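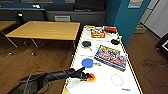 A long white table with a toy frying pan, a blue paddle and a large printed box

Play table

A play table, also called a toy table or activity table, is a table set aside for toys, games and small play equipment. The term covers purpose-made children's furniture as well as ordinary tables used for the same ends in homes, libraries, child care centers and waiting rooms. Play tables differ from desks and dining tables mainly in how they are used, and many have no feature that marks them as furniture for play.

Contents

1 Types
2 Surface and edges
3 Items kept on play tables
4 Marked areas
5 Use in group settings
6 Cleaning
7 See also

Types

Play tables are usually grouped by the shape of the top. Square and round tables seat children on all sides and are common where a single game is shared. Long tables are used where several kinds of toys are laid out at once, or where children stand and move from one item to the next. Some long tables are made of separate units pushed together, which leaves a seam across the top.

Tables with a raised rim are sold for building bricks, marbles and toy trains, since small parts roll easily. Tables with a sunken tray are used for sand and water. Flat-topped tables are preferred for board games, puzzles and drawing.

Height varies with the users. Tables for toddlers are low enough to be reached from the floor or a small chair. Tables meant for mixed ages are often closer to normal dining height, and younger children use them standing on a step or seated in a raised chair.

Surface and edges

The top is most often white, light gray or a pale wood color. A plain light top makes brightly colored toys easy to find and shows spills quickly. Its drawback is that white paper, clear plastic parts and pale puzzle pieces are harder to see against it. Darker tops hide scuffs but also hide small black or brown pieces.

Edges may be bare, banded or trimmed in a contrasting color. A thin colored strip along the long sides gives the table a visible border, which helps users judge how close an object is to falling. Rounded corners are usual on tables made for children under 5.

Items kept on play tables

Play tables commonly hold a mix of boxed and loose items. The main groups are as follows.

Boxed games and puzzles. Large flat boxes take up the most space. Their lids are typically covered with cartoon illustrations and a band of bold lettering, so that the contents can be told apart on a shelf. A large box left closed on a play table is sometimes used as a second surface for smaller toys, although this wears the print. Small boxes are generally set toward the far end, where they do not block the reach of a seated child.

Toy cookware. Frying pans, saucepans, lids and spatulas are made in small sizes for pretend cooking. Toy frying pans often copy the dark cooking surface of a real pan and add a rim and handle in bright colors such as blue and yellow. The handle is usually shorter and thicker than that of a real pan. Because pans are light, they tend to slide when bumped, and the handle is normally turned inward from the edge.

Paddles and bats. Small round paddles with short handles are used for striking soft balls or balloons. They are light enough to be kept with other toys, but play with them generally takes place away from the table.

Rings and other small pieces. Rings, pucks, disks and counters are used for stacking, sorting and tossing games. Orange, red and other strong colors are common because the pieces are easily lost. Small pieces of this kind are not suitable for children who still put objects in their mouths.

Marked areas

Some play tables have shapes drawn or taped on the top. A circle, square or cross may show where a piece is to be placed in a sorting game, where a cup should stand, or which part of the table is to be kept clear. The outline may be solid or dotted. Dotted outlines in red or black are common for target games, in which a ring or disk is to come to rest inside the shape.

Painted and printed marks last longer than tape but commit the table to one layout. Tape can be moved, though it collects dirt at the edges and may leave residue.

Use in group settings

In toy libraries and child care centers, play tables are often restocked from closed storage on a fixed schedule. The toy library in Flodum uses sets of 30 items, one set to a table, and keeps a catalog of 905 toys and games, revised in full on August 8, 2022. The Menon playroom network uses shorter lists and replaces boxed games each April.

Sharing is managed by the layout of the table as well as by rules. Items that are likely to be wanted by more than one child, such as toy pans, are placed within reach of both long sides. The furniture maker Golico sells a long table with a colored edge strip for this purpose, and the Terkatano model has a similar edge with a folding base.

Cleaning

Tops are wiped with mild soap and water and dried before boxed games are put back, as damp cardboard warps and the lid print can stick to the surface. Plastic cookware and rings can be washed by hand. Wooden handles are wiped and not soaked. Where tables are used by several groups in a day, loose toys are generally cleaned between groups and boxes are dusted with a dry cloth.

See also

Board game
Play kitchen
Toy library
Toy storage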